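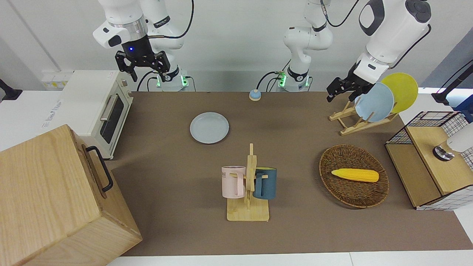
Plates, rack, mugs, corn. Both arms over the mat.

February, late evening. Spent the day on plate handling with the Felden controller. Selorm Nyarko wanted figures for the Tumasness review and I have given him the total: 327 attempts since the start of the month, of which I would call very few the work of a competent dishwasher.

A plate lying flat is the hard case. The fingers need to get under the rim, and the rim offers them very little. A person tips it with a thumb and forgets having done so. The planner has to settle approach angle, height and closing force before contact, and an error of 2 mm in height is enough to spoil the grasp. 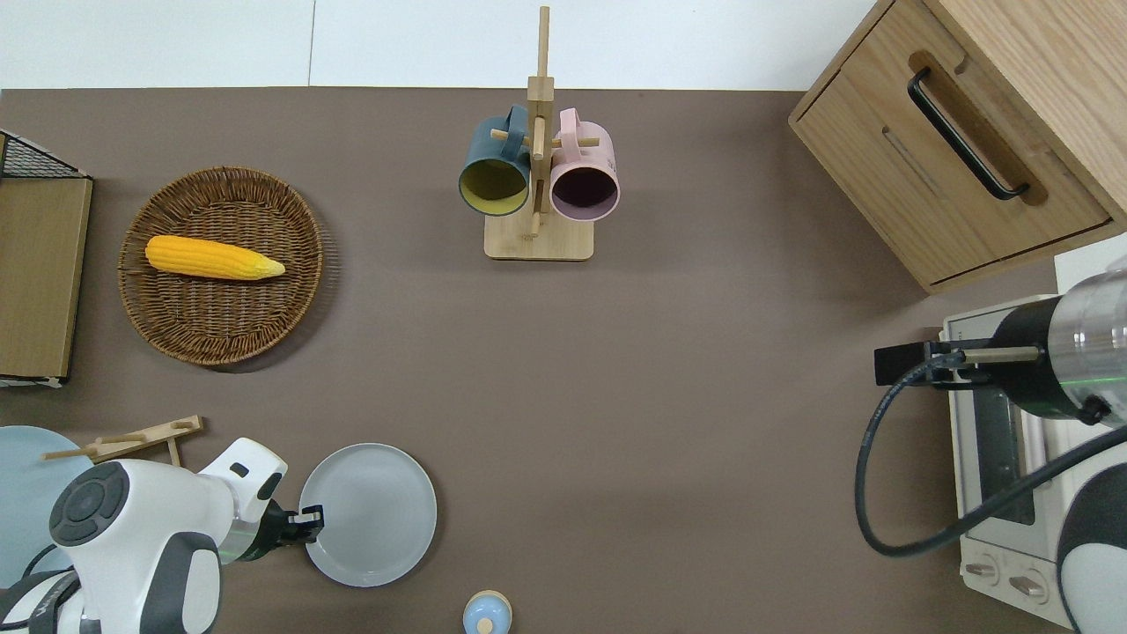

Grey plate flat on the table, gripper at its left rim.

Reduced the approach speed after lunch and raised the force limit slightly. Must write the old values down before I lose them. Issahaku's paper sets the limit from the plate's weight, but I think rim shape matters more. Not tested.

Read the Gusisex brochure over tea. It promises a cleared table in 300 seconds and does not say what is on the table.

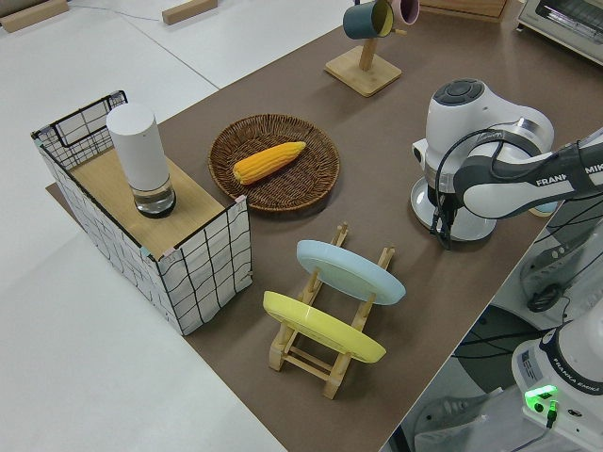
Could a machine be left alone to put the crockery away yet? In a kitchen it has been set up for, with known plates and a known rack, perhaps; in a stranger's kitchen I would want someone within reach of the stop button.

Mugs are a separate problem. The handle has to be found, turned and lowered over a peg, and the arm often hides the handle from the one view that would help — a second view fixes this, at the cost of more calibration. 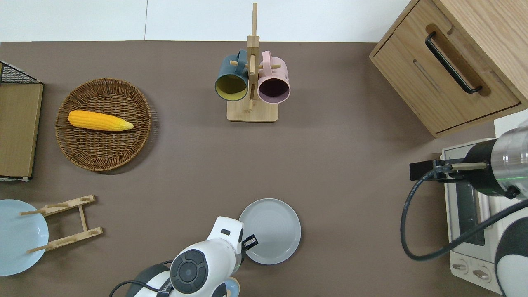 Gripper close to the grey plate again, mugs on the tree behind.

Selorm asks for another 100 attempts before he will talk about shop-floor trays. Agreed, with the slower approach kept throughout. Recheck the wrist offset first thing.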